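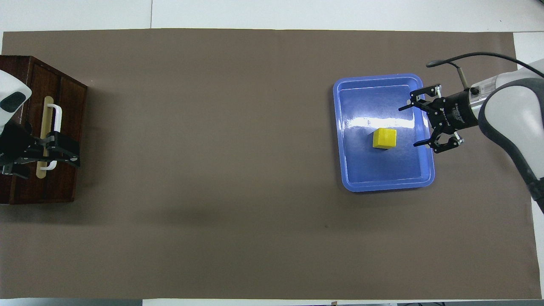

Fig. 1. Petit cube jaune dans un plateau de plastique bleu.

Séance 6 : le nudge et ses chiffres

Rappel de la séance précédente : une « architecture de choix » désigne la manière dont les options sont présentées à quelqu'un. Le nudge prétend modifier les comportements par cette seule présentation, sans interdire et sans payer. La définition est commode. Elle est aussi assez large pour qu'on y range à peu près tout, du courrier de relance à la taille des assiettes, et je vous demande de garder cela en tête pendant toute la séance.

1. Le cas Sekbridge

Vous avez lu le dossier distribué en octobre. La cantine de Sekbridge place les fruits avant les desserts sucrés et annonce une hausse « spectaculaire » de la consommation de fruits. Le rapport s'appuie sur 253 repas observés avant le changement et 172 après. Première question à se poser : pourquoi deux effectifs aussi différents ? Le rapport n'en dit rien. Deuxième question : qui mangeait là ? Si la seconde période tombe pendant les congés d'un service entier, on compare deux populations et le placement des fruits n'y est peut-être pour rien.

Notez aussi que la mesure porte sur les fruits pris, pas sur les fruits mangés. Une pomme qui finit dans un sac, ou à la poubelle, compte comme un succès. Ritu Nautiyal, dans la note critique jointe au dossier, propose de peser les restes. C'est fastidieux, et je comprends que peu d'équipes s'y mettent, mais sans cela le mot « consommation » est usurpé.

2. L'option par défaut

C'est le résultat le plus solide du domaine, et je ne le conteste pas : on garde souvent ce qui est déjà coché. Reste à savoir ce qu'on en conclut. Chez Teoh, l'inscription automatique à l'épargne salariale a été présentée comme une réussite au vu du nombre d'inscrits. Or un salarié inscrit sans le savoir n'a rien décidé du tout. Il faudrait regarder le montant total épargné, les retraits anticipés, les dettes contractées à côté. Le communiqué s'arrête au taux d'inscription.
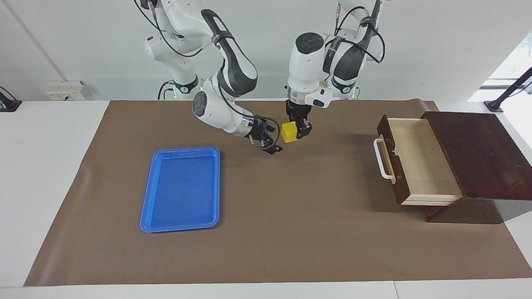

Même prudence pour l'application Uma, qui affiche à chaque utilisateur la consommation d'électricité de ses voisins. Les 2000 foyers de l'essai étaient tous volontaires. Des gens qui installent d'eux-mêmes une application de ce genre s'intéressent déjà à leur facture, et rien n'autorise à étendre l'effet au reste de la ville.

3. Ce qui n'est pas publié

Un essai sans effet se publie mal. Pirmin Egger parle de « tiroir plein » à propos des cabinets de conseil, et l'expression me paraît juste, même si par construction on ne sait pas ce que contient le tiroir. Quand Fukska vante la moyenne de ses interventions, demandez combien ont été menées en tout et lesquelles entrent dans le calcul.

Pour la prochaine fois

Relire le dossier Sekbridge et rédiger une page : quelle donnée supplémentaire vous ferait changer d'avis, dans un sens ou dans l'autre ? Les réponses du type « un échantillon plus grand » ne seront pas acceptées sans justification. Apportez aussi le texte de Nautiyal, on commencera par son annexe.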